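Pick rates and what gets left out of them

Saturday, March 29, 2025

I finally read the Savis write-up properly, all of it, including the appendix, which I would guess most of the people sharing it skipped. For anyone who missed it, Savis is a bin picking method. You give it a bin of mixed objects it has supposedly never seen, it picks a grasp from a depth image, and after each failed attempt it adjusts its own scoring so it won't make the same mistake twice. The headline is that it learned to clear clutter from 2,581 grasps, with no human labels. The older approaches people compare it to needed a lot more than that.

I don't think the result is fake. I want to say that first, because last time I wrote one of these (the Jokis post, in October) I got mail accusing me of calling people liars. My problem is with what got counted.

Start with the 2,581. Those are the grasps on the real arm, after training in simulation. The appendix says so in one sentence. The abstract doesn't say it at all. If you have a good simulator and a lot of computer time, a small number on the real robot is nice to have, but it's a different claim from learning the whole job from a small number.

Then there is "never seen". The test set has 13 objects that weren't used in training. Fine. But four of the 13 are drink cans or plastic cups, and the training set also has cans and cups in it, just other ones. A can is a can. If your gripper knows how to close on a cylinder lying on its side, a different paint job isn't going to throw it off, and the depth image doesn't see paint anyway.

What I'd like to know is how it does on the ugly stuff. Clear plastic, anything shiny, thin things lying against other thin things. Depth cameras hate clear plastic. They either see straight through it or return a patch of garbage, and then the grasp scorer happily aims at the garbage. Sunglasses are bad too, with dark lenses and skinny parts at odd angles. Put those in a metal bin, which has its own reflections, and you've got a decent test.

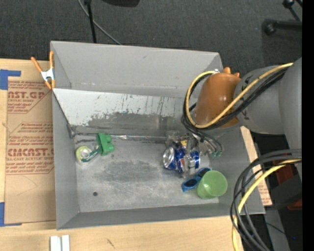

Cans, crinkled clear plastic, sunglasses and a green cup under the gripper, with the tape dispenser and the green block over at the left.

A layout like that is where I'd want the numbers split up. The pair at the left has lots of bare floor next to it. The group on the right is touching and overlapping, and a grasp on one thing can easily drag its neighbor. An average over both kinds tells me very little. If a method gets nearly every isolated object and half of the piled ones, you can make the average come out wherever you like by choosing how much you spread things out before you start. Savis reports one success rate for everything. There is a sentence about objects being "placed randomly", and randomly can mean dumped from a box or it can mean set down by a grad student who has been at it since breakfast.

Walls matter as well. A steep-sided bin is a lot harder than a tabletop, since the fingers need room and the arm has to come in over the edge without hitting it. The paper throws out attempts where the planner couldn't find a collision-free path. I read that twice. Those aren't scored as failures, they are just gone. The count of scored test attempts is 957, and I could not find the number of attempts before the throwing out. Maybe it's 960. Maybe it's 1,400! It makes a big difference and it would have cost them one line.

I asked Melina Kouris about this, as she spent a couple of years on picking at Sturkia and is more patient with papers than I am. Her view is that dropping planner failures is normal when you only want to judge the grasp scorer, and that I'm being hard on them. She also said that at Sturkia a pick with no path was logged as a failed pick, full stop, because the box still didn't get packed. I think both of those are fair, and I think the second one is the one that should go in an abstract that uses the word "warehouse".

The part I did like is the update after a failure. The scorer keeps a short memory of what it just tried and pushes down similar grasps, so it stops poking at the same spot over and over. Anyone who has watched one of these arms go for the same bad grasp again and again knows how annoying that is. They ran it with the memory off and the rate dropped, which is a proper comparison and I give them credit. I would have liked the same run with a dumb rule in its place, like "don't grasp within a finger's width of the last miss". The Özkan baseline does something close to that and it's missing from the table.

So for now it goes in my pile of things that probably work somewhat. If the authors post the raw attempt logs, with the dropped ones left in, I'll go through them and write it up whichever way it comes out. Comments are open, and if you've run the code on your own bin I'd like to hear what was in it.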